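Oltosach Kitchen Supply
Home > Kitchen > Waste and sorting > Open-top bins

Proronow 888 Round Open Bin, Black

Item no. 888
In stock, ships from our Gredwood warehouse
Sold singly or in a nested stack

It's a bin. We say so up front because the maker's own sheet runs to two pages and calls it a "waste management vessel," and we had to read both pages to find out whether it comes with a lid. It doesn't. There is no pedal either, no inner bucket, no sensor, no battery compartment and no app. You put a bag in it, you put trash in the bag, and at some point you take the bag out.

We carry it because we kept getting asked for a plain round kitchen bin that wasn't trying to be furniture. We looked at several. Most had something wrong with them that you could find in five minutes, like a rim too sharp to run a hand around or a base so narrow that a full milk carton would tip it. The 888 had fewer of these problems than the rest. That's as far as our enthusiasm goes, and we'd be wary of any shop that gets more excited than that over an open bin.

What you get

One black bin, round, open at the top, wider at the mouth than lower down. The flare does two jobs. It gives the bag something to fold over, and it lets the bins nest for shipping, which is probably the real reason it's there. The starter roll of 42 bags that the maker packs inside is thin. Use it up on paper and packaging and buy something heavier for the kitchen.
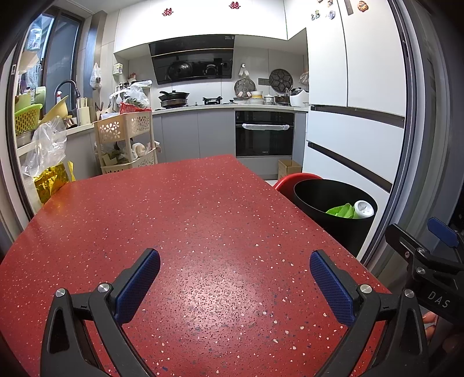 The 888 with a green liner, kept beside a red speckled tabletop in a home kitchen.

What the maker claims, and what we think

"Fits every kitchen." No bin fits every kitchen. This one is small enough to lift with one hand and round enough to go in a corner without a corner of its own sticking out. If you cook for a large household, you'll be emptying it more often than you want to. If you have a pull-out cabinet made for a square bin, a round one will waste space on all four sides, and you should buy the square one.

"Tested for 3000 bag changes." We asked what the test was and got the same sentence back in a different font. A bag change puts very little strain on a bin, so the number may well be true. It just doesn't tell you much. We'd sooner know what happens when someone stands on it to reach a high shelf, and the sheet is silent on that. Please don't stand on it.

"Odor-neutral design." It has no lid. Whatever smells in it will smell in the room. Fish skins, shrimp shells and anything from the back of the fridge should go straight to the outside can, or be wrapped and tied first. A bin with a lid only delays the problem, but we admit it does delay it.

"Whisper-quiet." We suppose so. There's nothing on it that moves.

Where to put it

Most people put a bin on the floor and stop thinking about it. That works. The trouble with a short bin on the floor is that you end up dropping things at it from standing height, and onion skins drift. If you do most of your prep at one spot, try raising the bin for a week on a low stool or a sturdy box, close to the edge of the table or counter where you work. Scraps then go sideways into the bag and the floor stays cleaner. You'll also see how full it is without bending over.

There are two drawbacks. A raised bin can be knocked off, so this is no good with a large dog or a toddler in the house. And a stool with a bin on it is a stool you can't sit on, which matters more than you'd think in a kitchen with not much seating.

Keep it away from the cooktop. That goes for any bin with a plastic bag hanging over the rim – the bag will suffer from the heat long before the bin does. Next to the oven is better than next to the burners, but the oven door needs to swing down freely, and most people forget that until they have a hot tray in their hands.
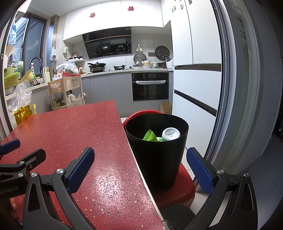 Bottles are the other thing to think about before you buy. An open bin this size fills up fast with air if you throw in empty containers whole. One bottle lying across the bag takes up the room of a whole day's peelings, and it will hold the bag open in a way that makes the bin look full when it's half empty. If your town collects containers separately, give them their own bag on a hook somewhere and keep this bin for the rest. We sell a hook. You already own one.

Two 888s side by side make a passable sorting station, one for recycling and one for trash. Use different colored bags so people can tell them apart. Labels are fine too, but in our experience visitors don't read labels on bins, and neither do teenagers.

Bags

You don't need the maker's bags. We stock them because people ask, and they are the most overpriced thing on this page. Any small kitchen bag that folds over the rim with a hand's width to spare will do. Colored, clear or white makes no difference to the bin.

A few things we'd suggest:

Fold the bag well down over the outside. If you only tuck it at the lip, the first heavy item will pull it in.

Don't buy drawstring bags for this bin. The string sits just at the flare and tends to slide off.

Supermarket carrier bags work if you knot one handle to take up the slack. They often have holes in the bottom, so check before you pour in anything damp.

If you run a café or a rental kitchen and go through a lot of bags, the plain case of 500 costs far less per bag than the rolls. For one household it's a silly amount to store and we'd talk you out of it.

Cleaning

Warm water, dish soap, a soft sponge. Rinse it and stand it upside down until it's dry before you put a new bag in, or you'll be trapping water under the bag and wondering later where the smell comes from. Bleach isn't necessary. The "specialist bin foam" that Proronow would like us to list beside this product is soap with a scent in it, and we have decided not to list it.

Black hides stains well. We count that as a mixed blessing, as you can go a long time without noticing that it needs a wash. Once a month is reasonable if the bags hold. If one leaks, do it the same day.

Don't use a scouring powder. It will leave dull patches, and on black they show.

Who should skip this one

People with cats that steal. People who compost indoors and want a seal. Anybody whose kitchen opens straight into a living room and who cares what guests see. For all of those we have lidded bins a little further down the category page, and we have been just as rude about them.

If you already own a round open bin that isn't cracked, keep it. The 888 won't do anything for you that the old one doesn't.

Details

Item: 888
Maker: Proronow
Shape: round, wider at the top
Color: black (a white version was announced in June and we have yet to see one)
Lid: none, and none available
In the package: bin, starter roll of 42 bags
Nests: yes
Bag type: any small kitchen bag, no drawstring

A word about the stack price. Nested bins can grip each other hard in transit, especially in warm weather. If two won't come apart, stand the lower one in warm water for a few minutes and twist – don't pull straight up, and don't pry at the rim with a knife. We've had rims come back with notches in them, and we can't take those as returns.

Shipping and returns

Single bins go out in a carton that is mostly empty space. We know. The carrier won't accept them loose and a tighter box crushed the rims. Orders placed before noon usually leave the same afternoon.

Unused bins can come back within the normal return period. Used ones can't, for reasons you can probably picture. If yours arrives cracked or bent, send us a photo of the bin and one of the carton, and we'll replace it without asking you to ship the broken one back.

Also in this category

Proronow lidded round bin – the same idea with a hinge that we don't entirely trust
Gredwood square bin for pull-out cabinets
Plain bags, rolls and cases of 500
Over-door bag hook (see above, you already own one)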